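The Blue Table

18 Feb 2024

I've been meaning to write about the blue table since September, which tells you something about how my winter has gone. Several of you asked about it after I mentioned it at the bottom of the soup post (thank you for reading all the way down there!), and I kept answering that I'd get to it. So I've made a pot of tea, put my feet on the other chair, and I'm getting to it.

For years I did all my sorting and fiddling on the kitchen counter. Jewelry repairs, seed packets, the drawer of leads and chargers that every house seems to grow, the lot. Then supper would come along and I'd sweep it all into a shoebox and tell myself I'd pick it up tomorrow, and I expect you can guess how many shoeboxes I ended up with. What I wanted was a long surface in the back room that I could leave in a mess overnight without anyone needing to eat off it.

I found the table at a clearing-out sale over in Fivham. I had gone for a lamp. The lamp was sold before I'd parked, and I was walking back to the car in a bit of a sulk when I saw this long thing leaning up by the garage door, the palest blue, with flowers on it. White outlines, pink in the middle, the kind of flower you'd draw on the back of a school notebook. I paid 23 dollars for it and then had to go home and empty out the car so that it would fit, and drove back with a blanket I never ended up using.

My sister said it looked like it belonged in a nursery. She may be right, but it cheers me up every single morning when I come in with my coffee, and I can't say that of any piece of furniture I've bought new. I did think about painting it. I even bought a small can from Birum, a very sensible gray, and the can is still sitting on the shelf with its lid on. 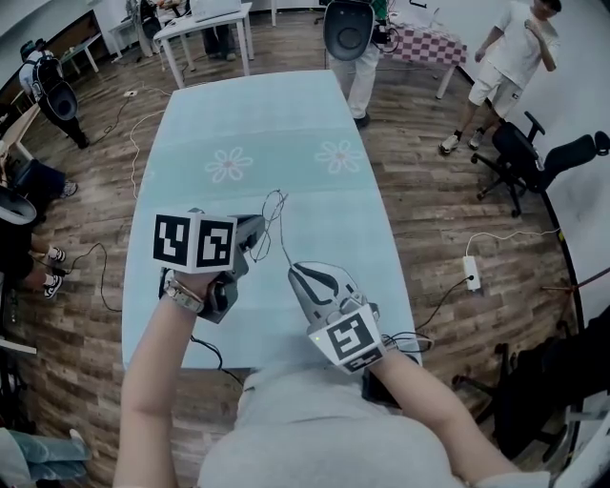 The blue table on a working day, with one of the flowers on either side and a tangle of black wire waiting in the middle.

What I hadn't expected was how good a pale top is for wires. On my old brown counter a thin black wire just disappeared, and I'd be patting around for the end of it like someone hunting for their glasses. On the blue you can see every loop. I've become a bit of a bore about untangling, I'm afraid. My way is to lay the whole knot down flat and leave it alone for a minute, then loosen it outward from the middle a little at a time, and never, ever pull on an end. I learned that from knitting wool and it works just as well on cords. If I get cross I go and water the plants and come back.

There's a faint seam running across the top, and I worried about it for the first week. I was sure crumbs and beads would collect in there and I'd be at it with a toothpick. So far it has been no trouble at all. A damp cloth with a drop of dish soap does the whole surface, and for the one ink mark I made (my own fault, I was labeling bags with a pen that had lost its cap) I used some of the Zindel paste I keep for the stove, very gently, and it came up fine.

The floor in there is the wood-patterned one with all the different browns and grays and tans running through it, and I love how it looks next to the blue, though I'll admit it's a terrible floor for dropping a small screw on. I have spent a good part of my life on my hands and knees on those planks.

The part I'm still not happy with is the power. The strip lives down on the floor on the right with its white cord curling up toward the wall, and I step over it, and one of these days I won't. I've looked at the clip-on kind that would go under the edge of the table, and a reader was kind enough to recommend the Meng cord sleeves, so I've ordered 2 of those to try first. If you have something similar in your own workroom and you like it, do leave me a note, and please tell me if it comes off again without taking the finish with it!

Next on my list is a better stool. The one I have is 4 inches too low and I finish every afternoon with my shoulders up around my ears. I'd also like a shallow tray for the half-sorted things, so I can lift them off when I want the whole table for wrapping or cutting fabric. There was a nice one at the thrift store last week, but it had a crack in the corner, and I stood there holding it for so long that the lady at the register asked if I was all right.

The soup recipe is still up, by the way, for those who wrote to say they'd lost it. I've corrected the amount of stock, which should be 500 ml, and added a line about the barley.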